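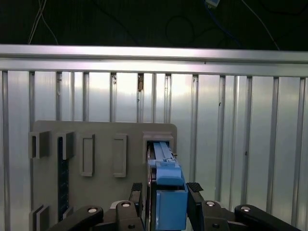 A drive rail is a narrow strip fitted to the side of a hard drive so that the drive can be slid into a computer case and held there without screws. Rails are normally used in pairs, one on each long side of the drive. They are most often found in office desktop computers, where drives may need to be changed quickly and by people with few tools to hand.

Design

Most drive rails are moulded in plastic. A typical rail has short pegs on its inner face, which sit in the screw holes along the side of the drive, and a smooth outer face that runs in a channel in the drive bay. In many designs the two rails are joined at one end to form a single U-shaped carrier, often called a caddy. The carrier is bent open slightly, the drive is laid in, and the pegs spring into place.

The end of the carrier usually has a tab or a pair of squeeze grips. Pressing these frees the catch and lets the drive be drawn out. Blue is a common colour for rails, latches and other parts meant to be handled during servicing, and the same colour may be repeated on several parts inside one case.

Drives for desktop computers are commonly of the 3.5-inch size. The smaller 2.5-inch size needs an adapter or a different carrier.

Place in the desktop computer

The drive bay is one of several parts reached by taking off the side panel. The case is usually laid on its side for this work, so that the motherboard faces upwards and loose parts can't drop on to it. The power supply, the memory modules, any expansion cards and the processor are then all within reach.

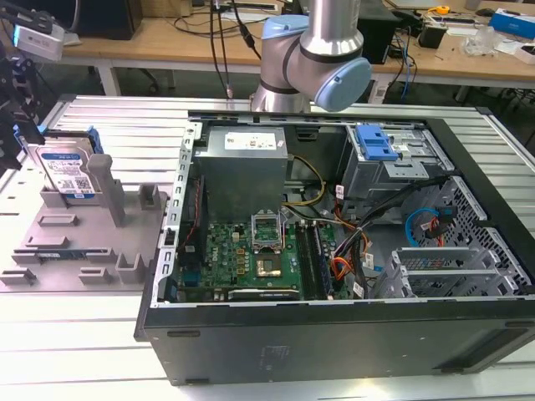
A SATA drive has two connectors on its rear edge, one for data and one for power. The data cable is thin and flat and runs to the motherboard, while the power cable comes from the power supply. Both are unplugged before the drive is slid out. On some models the drive cage itself is held by a latch and can be swung up or lifted away, which gives access to the parts beneath it.

When a computer is taken apart fully, the processor is normally among the last parts to come out. The retention bracket over the socket is raised and the chip is lifted by its edges.

Holders and storage

Workshops that strip computers for repair or reuse often keep the removed parts in a holder beside the case. A simple holder is a flat plate with slots and raised blocks, each shaped for a given part. A drive can be stood upright in a slot with its rails still attached, which saves bench space and keeps its label in view. Holders of this kind may be 3D-printed, and can be redrawn when a different model of computer is handled.

The Stitham repair workshop uses a plate known as the Javance pattern, named after the street where it was first drawn up. Its parts list has 14 entries, of which two are for drives. A later version, the Rey pattern, has three.

Compatibility

Rails are rarely interchangeable between makers, and may differ between two models from the same maker. The Tosine index of spare case parts, used by several small repair shops, lists 281 rails and carriers by shape and peg spacing.

See also

Drive bay
Hard disk drive
Computer case
SATA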